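Gas at home: tips for the kitchen, the laundry and the shed

Winter bills tend to send people looking for a cheaper plan, but a fair bit can be done with the appliances already in the house. These notes cover natural gas and bottled LPG in an ordinary home. Anything that involves opening a fitting, moving a pipe or converting an appliance is a job for a licensed gasfitter.

Reading the meter

Most older household meters show black digits for whole cubic metres and red digits for the fraction. Write down the black ones only. Take the reading at the same time of day, say 7 am on a Friday, and keep the figures in a notebook near the meter box. After a couple of months you will know what a normal week looks like in your house. Ours used 117 cubic metres over one cold stretch and less than half that the next time, with the ducted heater turned down two degrees.

If you want to check that nothing is running when it shouldn't be, turn off every appliance, including pilot lights, and note all the digits. Come back in an hour. If the red ones have moved, ring the fitter. Get any pilots relit according to the label on the appliance.

Cooktop burners

A healthy flame is blue and steady. Yellow tips usually mean a dirty burner or a cap that has been put back crooked. Let everything cool, lift off the trivets and caps, and wash them in hot water with dish soap. Clear the slots with a stiff nylon brush. Toothpicks snap off in the holes, so leave them in the drawer. Dry the parts fully before they go back. If the flame is still yellow the next day, stop using that burner and have it looked at.

Match the burner to the pot. Flame licking up the sides heats the handle and not much else. A lid on the pasta water saves more gas than any gadget you can buy. 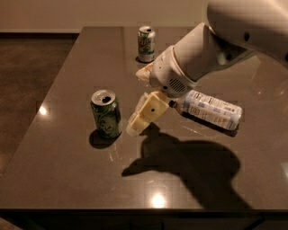
Two cans on a dark, glossy tabletop.

Checking for leaks

Mix one part dish soap to three parts water in a spray bottle. With the LPG cylinder open and the barbecue off, spray the valve, the regulator and the full length of the hose. Growing bubbles mean a leak. Close the cylinder and don't use it until the part has been replaced. Never check with a match or lighter.

Hoses perish from the outside first. Bend yours gently and look for fine cracks near the ends. I replaced a Jalier hose in August that looked fine until it was bent. Cylinders carry a test date stamped on the collar, and an out-of-date one won't be refilled.

If you smell gas indoors, leave the light switches alone, open the windows on your way out, shut off the supply at the meter if you can do so safely, and phone from outside.

Hot water

Storage units need to be kept at 60 degrees or above to stop bacteria growing, so don't turn the tank down to save money. Save it by lagging the first metre or two of hot pipe. Foam sleeves cost a few dollars and cut with kitchen scissors. A continuous-flow unit can be set lower, and 50 is plenty for most bathrooms.

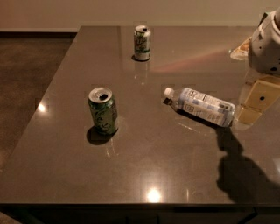

Ju-won Heo wrote in to say that the pipe lagging should go on the relief valve line last, if at all, and that the valve lever must be left free to move. Ju-won also asked about easing that lever, having found it stiff after a long while untouched. Lift it gently every six months and lower it gently. If it keeps dripping afterwards, the valve probably needs replacing, and a plumber will charge some $70 on top of the part.

Space heaters

Vacuum the grille and the filter before the first cold night. Have the heater serviced every two years, and ask for a carbon monoxide test while the fitter is there. Keep a fixed vent clear at all times, even when it lets in a draught. Portable outdoor heaters and barbecues stay outdoors.

Write the date of each service on masking tape and stick it inside the meter box door.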